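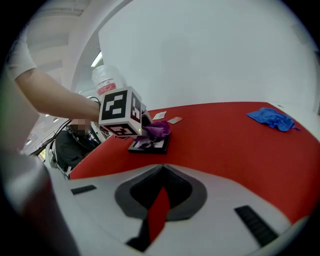 Hand-held gripper with marker cube, holding a purple cloth over a framed print.

Student Help > Robotics Clubs and Courses > Project Questions
Last updated: January 17, 2026

How should our team divide cloth-handling demonstrations before the March review?

Our course section at Viltton is preparing a wiping and folding project using hand-held grippers. The guidelines require 600 accepted demonstrations per team. Our team has submitted 716, but 40 were returned because the marker cube left the camera view. May the surplus be applied to a second task, or must each task be recorded separately?

Answer 1 (accepted)
Demonstrations are assigned to the task named at the time of upload and may not be transferred. Returned recordings do not count toward the total. Your team has therefore met the requirement for its first task. A second task requires its own plan, approved by the course office before recording begins. Please refer to the Pinheiro handbook, section 5, for the approval form.

Answer 2
Teams at Brondden were permitted to move recordings last year. It may depend on the section.

Answer 3
Please check the cube mounting before recording again. A loose mount was the cause of most returns in our section. Crumpled cloths should also be placed differently at the start of each demonstration.

Filed under: student projects, grippers, demonstrations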